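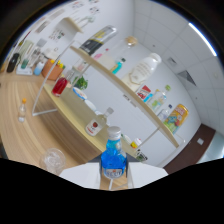 Two-level countertop stand, what goes on top and what goes underneath

Print this thread | E-mail this thread

marchal_lu
I have a small stand with two wooden boards on a thin white metal frame. It sits on a table against the wall and holds all the bottles that used to live in a cabinet I can't reach well anymore. The upper board is full now and I don't like how it's working. Big bottle with the dark bottom at the left end, the little pink one next to it, then the glass container with the round stopper, the small turquoise one, the big white plastic one in the middle, and on down the row to the yellow-orange can at the other end. The bright blue one is the one I can't find a place for. It gets moved every time I want something else.

Questions are about order and about weight. Do you sort by size, by what it is, or by how often you pick it up? And is it bad for the top board to have the heaviest things up there? The lower board is curved and I've never trusted it with anything tall.

Lucienne

petegrain
How often you pick it up. Size only matters if something short ends up behind something tall, and from what I can see you only have one row, so that isn't your problem.

If the blue one gets moved every time, it's in front of something. Put it at one end.

marchal_lu
Both ends are taken. The big one is on the left and the can is on the right.

petegrain
Then the can goes somewhere else. Do you use the can daily?

marchal_lu
No. Maybe twice in August when my grandchildren were here.

petegrain
There you go.

Sistard
I'd disagree with sorting by use. I did that for a year and the result was that the three things I used most were all crowded together and the other end of the shelf collected dust. Sort by what it is. Things you drink or eat together, cleaning things together, anything for skin or hair together and in another room if you can manage it. You have a lot of different kinds of bottles on one board. I can't tell what half of them are, but I'd want to know before I told you where to put them.

What's in the blue one?

marchal_lu
I'm not going to get into every bottle. They are all things that are allowed to stand next to each other. My daughter already checked.

Sistard
Fair enough. My point stands for anyone else reading. If you have kids visiting, a bright blue liquid in a clear spot next to a can with a cartoon on it is worth a second thought, whatever it is.

marchal_lu
That's a reasonable point and I'll move the can for that reason as well as Pete's.

G_Lecomte
On the weight question. I have built a few of these for family and sold a few. On a two-level stand with a light metal frame the heavy pieces should be low. If the heavy pieces are high and you bump the table, the whole thing rocks before it settles. Your frame looks thin to me. I would move the large bottle with the dark lower section and the large white plastic one down to the lower board, and keep only small things on top.

As for the curve, do you mean the front edge of the board is cut in a curve, or that the surface itself is not flat? These are different problems.

Gilles Lecomte

marchal_lu
The front edge. The surface is flat.

G_Lecomte
Then the board will hold tall bottles perfectly well. You only lose depth where the curve comes in. Stand the big ones where the board is deepest.

petegrain
Only if they fit under the top board. Measure first. I bought a Sturketti two-level rack and the gap was so low that all I could get in there was spice jars. Anything with a neck had to go on top whether I liked it or not.

G_Lecomte
Yes, of course measure first. I assumed.

marchal_lu
I measured. The white one goes under with room to spare. The large dark one does not, the shiny top part touches the board above. The glass container with the stopper also won't go because I have to lift it straight up.

kitchentable100
I'll be the one to say it. That's too many things for one board. I had the same situation and took everything off, wiped the shelf, and only put back what I had touched in the last month. Four things went back. The rest went in a box in the closet and I haven't opened the box.

Sistard
Some people need their things where they can reach them. She said in the first post that she can't reach the cabinet.

kitchentable100
I read it. She also said she used the can twice.

marchal_lu
It's fine. Some of it could go in a box. I'd miss the little pink one and the small turquoise one, and they take up no room. There's a small clear bottle with a navy cap that I honestly forgot I had, so that one can go.

petegrain
With the can gone and the white one downstairs you have two gaps. Close up the row toward the left and you'll have open board at the right end. That's where the blue one goes.

G_Lecomte
I would not push everything to the left if the large bottle stays at the left end. That puts most of the load on one side of the frame. Put the large one near the middle where the white one was, and spread the small ones to each side of it.

petegrain
It's a stand with bottles on it, not a bridge. She wants to reach the blue one.

G_Lecomte
She asked about weight in the first post. I answered about weight.

Sistard
You can do both. Large one in the middle, blue one on the right end, everything else between.

hollis_b
Came in from the other thread about shelf liners. For a bare wood board I'd put down a thin strip of cork or a rubber liner. Bottles leave rings, and a full row slides when you pull one out. I used the Pistberg roll, cut with kitchen scissors, no glue. It has held up so far. Don't get the kind with adhesive on the back, it took the finish off my mother's hutch.

marchal_lu
How thick is it? I only have a little clearance left for the white bottle.

hollis_b
Mine is 3 mm.

marchal_lu
That would work on both boards. Thank you.

kitchentable100
A folded dish towel does the same job and you can wash it.

hollis_b
A towel bunches up. Tall bottles tip on it. I wouldn't.

marchal_lu
I redid it this afternoon. White bottle is on the lower board. Large one is in the middle of the top. Glass container next to it, small ones on both sides. The can is in the pantry and the navy cap bottle went in a box with two other things I won't name or kitchentable will be too pleased. The blue one is at the right end and I can pick it up without touching anything else.

It still rocks a little when I lean on the table. I think that's the table.

G_Lecomte
Check whether all the feet of the stand touch. If one is short, a piece of card folded once under it is enough. If they all touch, then yes, it is the table.

marchal_lu
They all touch.

petegrain
Then it's a table question and belongs in the furniture section. Glad the blue one found a spot.

1,418 views

Print this thread | E-mail this thread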